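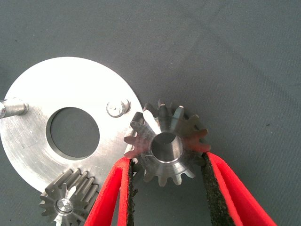 Flat metal ring on gray cloth

Pattern weights vs. pins: is there any real difference, or is it just something to sell us?

Posted by Ffion Jenkins in Cutting and Layout

I've been sewing with pins since I was a teenager and have never had a garment ruined by one. In the last year or so it seems like every class, video and shop newsletter tells me I should throw out the pins and cut with weights and a rotary cutter. The claim is that pins lift the fabric off the table and distort the grain, so the pieces come out slightly wrong and you get twisted side seams and so on.

I don't buy it, or I only half buy it. A pin lifts the cloth by the thickness of a pin. If my side seams twist I would look at how I laid out the fabric first, or at the fabric itself, before I blamed the pins.

What set me off was a class I took in February at a shop in Varncombe. The teacher was good on fitting. But then we spent a long stretch on "tools you need" and it was all stuff from the shelf behind her, including the Vornell weights, which are $155 for a full set in a tin. For that money I could buy the fabric for a winter coat. They're metal with a felt bottom. When I asked what they did that a can of beans doesn't, she said they were "balanced," and moved on. Balanced how? It's a weight. It sits there.

So what I want to know:

Has anyone compared the same pattern piece cut both ways and measured the result? Not "I feel like it's more accurate." Measured.

If weights do help, does it matter what kind? The hardware store has big plain washers for next to nothing. I'm a little worried about rust or oil getting on light fabric, and about rough edges snagging.

And does any of this matter on ordinary cotton and wool, or is it only for slippery stuff? I sew mostly shirts, pajamas for the kids, and a coat now and then. I cut with shears on a dining table with a cloth over it and I have no plans to change that, so "get a bigger mat" isn't much help to me.

Please don't send me links to the shop. I've seen the shop.

Wenche Hedlund

I did compare, because I was irritated by the same claim. I used to do costume work for an amateur theater and we had to cut the same vest over and over, so it wasn't any extra trouble.

I cut the front piece in a plain medium cotton, once with pins and shears, once with weights and shears, once with weights and a rotary cutter. Then I laid each one back over the paper and looked at the edges. With the cotton, pins and weights came out the same as far as I could see with a ruler. The rotary one was cleaner on the long straight edge and worse at the armhole, which I put down to me. I'm not good on tight curves with a big blade.

Then I did it in a thin, slithery lining. There I did see something. The pinned piece was off along the hem, by more than I'd like. But I don't think the pins lifting the fabric had much to do with it. I think the trouble was my hands. Every time you push a pin through two layers of lining, you shove one layer along a little, and you can't get it back where it was. With weights you lay the paper down, smooth it, put the weight on and leave it alone.

I only did it a few times and I wasn't blindfolded, so take it for what it is. I wanted pins to win and they didn't win on lining.

My own rule now:

Cotton, linen, flannel, most wool: pins, same as ever. For shirts and pajamas I wouldn't spend a penny.

Lining, rayon, anything silky: weights, single layer, and trace around the pattern with chalk before cutting. Take the weights and paper off and cut on the chalk line. It's slower, and I find it more accurate than either camp's method.

Knits: weights if they're the curly kind. For a firm sweatshirt knit I can't tell the difference.

Leather and coated fabric: weights or clips, obviously, as pin holes don't close.

One thing the weight people leave out is that weights and shears don't get along. The lower blade has to slide under the cloth and lifts it, and the weight either walks or tips. If you do it, put the weights well inside the line, keep the tip of the lower blade on the table, and walk around the piece instead of turning the fabric toward you. On a dining table pushed against a wall you'll be annoyed within minutes. A cloth on the table makes it worse in one way and better in another: the layers stay put, and the cloth can get pinched up into your shears. I have cut a tablecloth. It was a decent one.

As to "balanced," I have no idea either. I'd guess she'd run out of things to say.

Ivar Berge

Weights are just better, once you switch you don't go back. Pins are what people used before there was anything else. I got the Haugland ones, they're heavy and look great and hold down anything. Never measured anything but my stuff fits. You get what you pay for with tools. Also get a bigger mat.

Siv Söderlund

I'm with Wenche on most of this. On what kind to use, I can add something, having gone through the cheap options one at a time.

Cans: too tall. Your sleeve catches them and down they go, and you can't see past them to the line. They're fine for holding the far end of a long piece.

Silverware: works for tissue patterns on small pieces. Knives are better than forks. I wouldn't laugh at it.

Rice bags: nice on delicate fabric, as they slump and grip a bit. Too light for coating. Use a tight weave or they leak, and you will be finding rice for weeks.

Stones: pretty, rough underneath. I snagged a chiffon and that was the end of stones.

Plain metal rings and washers: what I use. Low, heavy for their size, and the hole gives you something to hook a finger in when you lift them straight up. Lifting straight up matters more than people think, because dragging a weight off is the same as dragging the cloth.

The worry about oil is a fair one. New hardware often has a film on it. Wash them in hot water with dish soap, dry them right away with a towel, then rub each one hard on a scrap of white cotton and look at the scrap. If it's gray, wash again. Mine took 2 rounds. Zinc-plated or stainless won't rust in a normal room. Bare steel will if you keep it somewhere damp, and rust on white cotton is a misery to get out.

Run a fingertip around both edges, including the inside one. One side is usually smoother than the other, as they're often punched out of a sheet. If there's a burr, take it down with fine sandpaper wrapped around a pencil, or glue felt on that face. I did glue felt on some and I can't say they hold any better for it. They're quieter. Don't use the cheap sticky felt circles, the glue creeps out the side after a summer and then you've got glue on your fabric, so you've solved nothing. Ordinary craft glue and a heavy book overnight is fine.

Size: bigger and flatter beats smaller and stacked. A stack slides. For a shirt back I put down 9 small ones or 5 big ones and the big ones move less.

I paid less for the whole lot than one lunch in Varncombe, and I've been to the shop you mean, I think. Good thread selection. I'd keep going for the thread.

I also think the grain story gets told backward. If the fabric was off grain when you laid it down, weights will hold it off grain very faithfully. Pull a thread or tear across the end, square it up, and let it lie a while before you cut. That costs nothing, so it's not on a shelf.

Reply from Ffion Jenkins

Thank you both, and Ivar, I'm glad your stuff fits.

I did the lining test over two evenings, because I have a coat coming up and the lining is the horrible slidey kind. Same sleeve piece, pinned and weighted, single layer, chalked the way Wenche says. I'd have to say the weighted one was closer to the paper. The pinned one was out at the underarm. I then did the pinned one again, going slower and pinning only inside the seam allowance, and it came out nearly as good. So some of what the weights fix is me being in a hurry.

On cotton shirting I saw nothing worth writing down.

On the cloth underneath: I wondered whether creases in it would telegraph up into thin fabric. A sharp fold does, a bit. The chalk line skips where it crosses one. Soft creases made no difference to me. I'd give the cloth a press before lining and not bother for anything else.

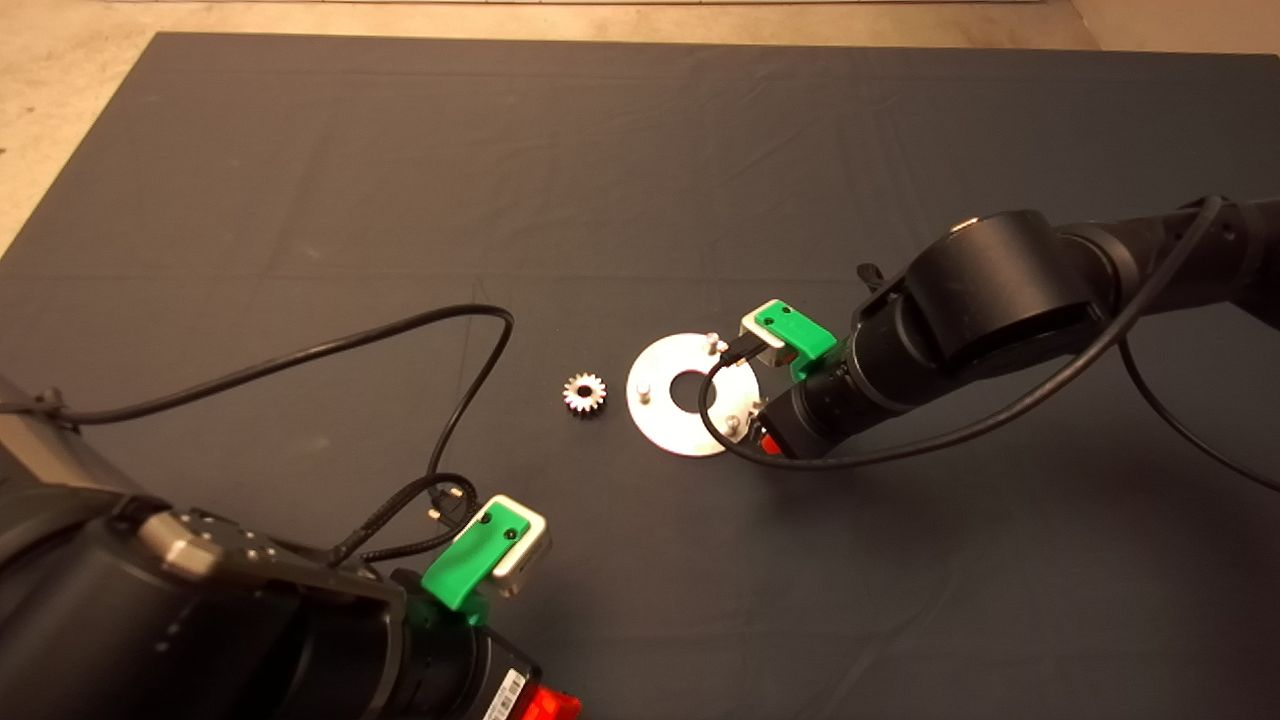
Charcoal cloth with some faint creases in it, pale floor beyond

The other thing I noticed is color. Dark cloth under a pale lining makes the edge much easier to see, and the same cloth under navy is hopeless. If someone is selling a two-sided one for $155 I'd rather not know.

I still want an answer on "balanced" if anyone has taken that class at a different time. A friend was told at Cirkgate Fabrics that the weight has to be spread evenly "so the grain relaxes." Grain doesn't relax. It's a direction.

Idun Ljungberg

Took it last fall, same teacher I'd guess. We were told they were "calibrated." I asked to what and she said it was on the tin. I looked at the tin. It had the washing instructions for the felt.

If you're doing a coat, try weights on the wool too, only for the big back piece. Thick wool is where pins do bother me. They bend, the paper puckers over them, and I end up cutting a wavy line along the hem. Long glass-headed pins help some. I can't prove any of it and haven't measured.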